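Success Rate Is the Wrong Headline Number

Mar 25, 2019

Most papers on learned manipulation report one number per task. The policy was run so many times, it succeeded in some share of them, and the share goes in the abstract. I have written papers like this and reviewed a good many more. My argument is that the single rate hides most of what a reader needs to know, and that simulation studies have the least excuse for reporting it.

Consider a bin-handling task. The arm has to reach a bin on a table, make contact, move it and leave it in the right slot of a rack. A policy that scores 70 percent could be failing in several ways. It may never reach the bin. It may reach it and close on the wrong part. It may carry the bin without trouble and then set it down across the edge of the slot. These failures call for different fixes. The first is usually a perception or coverage problem, the second a problem with the grasp data, and the third often comes down to how the controller behaves near contact. A reader who sees 70 percent learns none of this.

The usual reply is that failure analysis belongs in the appendix. In practice the appendix holds a paragraph and a few hand-picked clips. Hand-picked clips are weak evidence. The person picking them already has a theory of why the policy fails, and the clips tend to agree with it.

In our work on the Stitex benchmark we tried something more tedious. Every episode was split into six stages, from first motion to final release, and each stage had a pass condition written before any policy was trained. The conditions were plain geometry: distance between finger and bin wall, bin pose relative to the slot, contact force under a limit. We ran 3,000 episodes per policy with object poses and lighting drawn from fixed seeds. The output is a table of conditional rates, where each entry gives the chance of passing a stage given that the previous one was passed.

Two policies that looked the same under the old measure separated at once. Both finished 43 percent of episodes. The Hesano policy lost nearly all of its failures at first contact and was close to perfect afterward. The Potgieter policy reached and grasped well, then lost episodes steadily through transport and placement. Anyone choosing between them for further training would want that information before anything else. For what it is worth, adding grasp demonstrations improved the first policy a great deal and did almost nothing for the second.
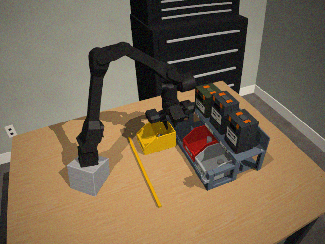 Stage conditions do have costs. Someone has to write them, and a badly written condition can punish a valid strategy. One of our early transport conditions required the bin to be lifted clear of the table. A policy that slid the bin to the foot of the rack was marked as failing, although the result was acceptable. We rewrote the condition and reran everything, which took about a week of compute. I would still rather argue over a written condition than over a clip.

A second objection is that stage rates from simulation say little about hardware. I agree in part. Contact models are approximate, and the placement stage is where I trust ours least. But an overall rate from the same simulator inherits the same error and gives no hint of where it sits. With a staged table, a lab that runs the policy on a real arm can compare row by row and see which stage transfers badly. The Lostden group did so with a small set of hardware trials, and the gap was almost entirely in final release.

My request to authors is modest. Publish the stage definitions with the code, fix the seeds, and print the conditional table in the main text beside the overall rate. Reviewers should ask for the table whenever a task has more than one contact event. The data already exists in the simulator logs, and extracting it is a short script.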